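Rirkham Kitchen Counters - README

Version notes by Bethel Yimer

What is in this set

Rirkham is a small collection of pictures and short notes about kitchen counters in ordinary use. I started it in September, when I was looking for material on how people arrange the coffee corner and the space near the sink, and I found mostly clean showroom kitchens. In a real kitchen there is a snack left out, a cup without a place, a tray that is waiting for something.

The set has 558 pictures from 12 kitchens. Each picture has one line in the file notes.csv. Two of the kitchens, Skinar and Sarkov, have more pictures than the others, so please be careful if you compute averages over the whole set.

Columns in notes.csv

kitchen - short name of the kitchen (Skinar, Sarkov, Xie and so on)
surface - color and pattern of the countertop, in free text
wall - what is behind the counter: tile, paint, panel or unknown
appliances - those standing on the counter, separated by semicolon
loose_items - food, cups, packages and other small things
tray - yes or no
remarks - anything I wanted to keep, often empty

How the items are named

I use the most general word that is still useful. If the label of a package can not be read, I write only its color and "package". A cup is a cup also when somebody keeps pens in it. For small things that I can not recognize, I write the color and "object", and I do not guess. The white speckled counter with the coffee maker shows most of these cases together: the carafe is written as part of the coffee maker, the snack bar in the green wrapper and the magenta cup are loose items, the yellow thing behind the cup is "yellow package", and the gray tray has its own column. What lies on the tray is "purple object".
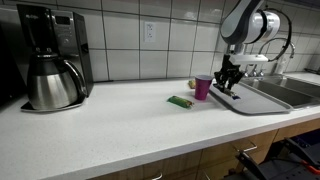 Known problems

- Steel surfaces reflect the tiles and the counter. In early notes I sometimes wrote a reflection as a second item. I corrected the ones I found.
- Wall outlets are noted only in the remarks, and not always.
- "Gray" and "silver" are mixed in the Xie notes.
- An appliance which is only partly visible is written as "appliance, partial" - also when I believe I know what it is.

Changes

The second version has new notes for 200 pictures, mostly for the column loose_items. The picture numbers go up to 657, with gaps, because I removed doubles and did not want to number everything again. Old numbers are still valid.

If you find a mistake, please send me the picture number and the name of the column.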